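Chapter 6
Color and Surface in the Home Interior

Chapter Outline
6.1 How Color Is Described
6.2 Surface, Finish, and Sheen
6.3 Color and Daylight
6.4 Preparing a Room Color Plan
6.5 Working With Existing Materials

After studying this chapter, students should be able to:
Define hue, value, and chroma and use each term correctly in a written room description.
Explain how sheen changes the appearance of a painted or varnished surface.
Compare the same sample under daylight and under lamplight and record the results.
Prepare a color plan for a single room, including floor, trim, doors, and fixed furnishings.
Identify existing materials that should be kept and describe how they limit the choice of new colors.

Opening Case: The House on Kenport Road

When Larysa Savchuk was hired to advise on the interior of a two-story house on Kenport Road, the owners had already chosen their paint. They had selected a pale gray for every wall on the ground floor, working from a printed card under the lights of a store. The color looked clean and neutral on the card. On the north wall of the dining room it looked blue. In the hallway, which had no window, it looked brown by evening.

The owners asked whether the paint had been mixed incorrectly. Savchuk took the remaining can back to the supplier, where it was checked against the formula and found to match. She then painted 14 boards with the same gray and placed them in different parts of the house. The owners were asked to look at the boards in the morning, at midday, and after dark, and to write down the name of the color they believed they saw. Their notes for a single board included the words silver, lilac, putty, and dishwater.

The project was completed in November with three wall colors in place of one. The dining room received a warmer gray of slightly higher value. The hallway was painted a soft white, and the doors and trim throughout the ground floor were kept in their original dark green. Savchuk's report to the owners noted that the green had been the most reliable element in the house from the beginning, and that the wall colors should have been selected with the doors in view.

The case introduces the main concern of this chapter. A color in an interior is always seen on a particular material, in a particular light, and beside other colors. A designer who works from a card alone has information about the pigment and very little information about the room.

6.1 How Color Is Described

Everyday color names are useful in conversation but unreliable in a specification. Two people who agree that a door is "green" may disagree about whether it is dark or light, strong or dull. For this reason, professional descriptions separate color into three properties.

Hue is the family to which a color belongs, such as red, yellow, green, or blue. Most people can sort samples by hue without training, although colors near a boundary, such as blue-green, will be sorted differently by different observers.

Value is the lightness or darkness of a color. A color of high value is close to white, and a color of low value is close to black. Value has a greater effect than hue on how large or small a room appears. It also determines how easily edges can be seen, a matter of safety on stairs and at changes in floor level.

Chroma is the strength of a color. A bright green and a grayish green may share the same hue and the same value while differing greatly in chroma. Colors of high chroma draw attention to small objects and can become tiring when applied to large areas.

A complete description names all three properties and the material on which the color appears. The same green pigment will be described differently on a smooth molded surface, on sawn lumber, and on woven cloth. Shape matters as well. A raised rim or a beveled edge catches light at a different angle from the flat area beside it, and the eye reads the difference as a second, lighter or darker color. Natural wood presents a further difficulty, as its surface contains several values at once and has no single color that can be matched exactly.
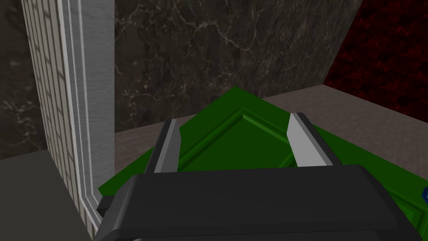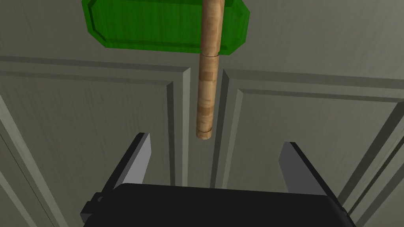
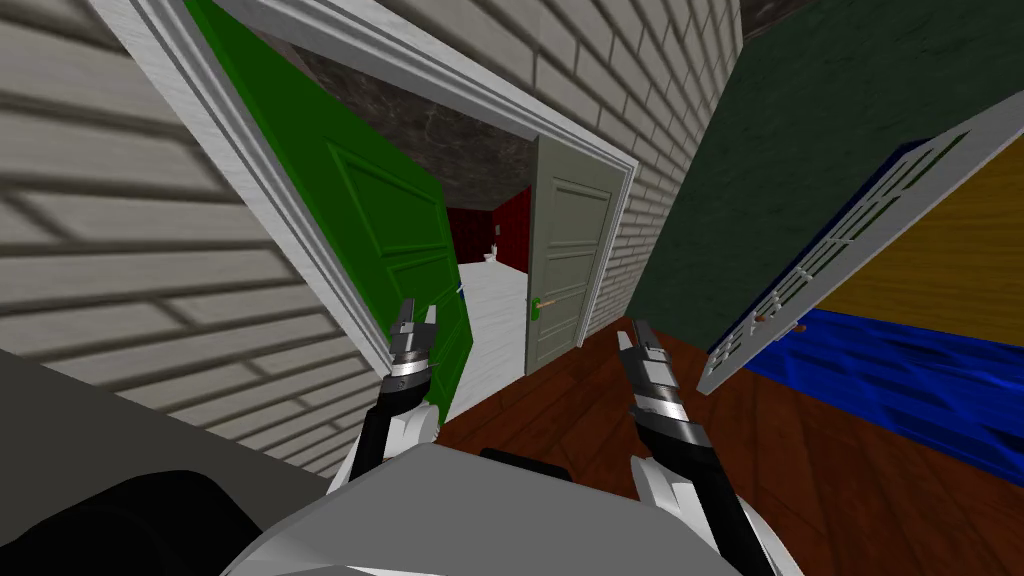

Figure 6.1 Computer-rendered views. Second view: green tray with a beveled rim in a slightly darker green, and a light tan rod with darker brown graining. Third view: house interior with a green door and wooden floor.

6.2 Surface, Finish, and Sheen

Finish is the general term for the final layer of a surface, whether that layer is paint, varnish, oil, wax, or the bare material. Sheen is the degree to which the finish reflects light in a single direction. Finishes are commonly sold as matte, eggshell, satin, semigloss, and gloss, but the limits of each grade vary from one manufacturer to another. Students should always compare physical samples before combining products from different suppliers.

A matte finish scatters light. It hides small dents and uneven plaster, and its color stays fairly constant as the observer moves through the room. It is also harder to clean. A gloss finish reflects light strongly, so that the observer sees both the color of the surface and a faint image of whatever stands opposite. Gloss is durable and is often chosen for doors and trim, where hands touch the surface every day.

Designer Malachy Ó Conaill recommends that students practice with one color in several finishes before they practice with several colors in one finish. In his workshop course, each participant prepares a set of boards in a single green and arranges them in order of apparent value. The order changes when the boards are moved from a wall to a table. Participants are asked to explain the change in writing, using the terms introduced in Section 6.1.

Floors require separate consideration. A wooden floor is usually the largest area of warm color in a house, and light reflected from it will tint the lower part of every wall. Where a floor is to be sanded or refinished, the work should be completed before wall colors are approved.

Practice Note: Sample Boards

Boards should be large enough to be judged from across a room. Apply two coats and allow the first to dry fully. Leave a narrow unpainted margin on all sides so that the new color is not judged against the old wall. Label the back of each board with the product name, the finish, and the room in which it will be tested. Keep the boards until the project has been paid for and closed.

Key Terms

Chroma: the strength or purity of a color.
Finish: the final layer of a surface.
Hue: the family to which a color belongs.
Sheen: the degree to which a finish reflects light in one direction.
Value: the lightness or darkness of a color.

Before You Continue

Select one room in which you spend time every day. Without entering the room, write a description of its walls, floor, door, and trim, giving hue, value, and chroma for each. Then visit the room and correct your description. Bring both versions to class. They will be used again in Section 6.3, where the effect of window direction is considered, and in the color plan assignment at the end of the chapter.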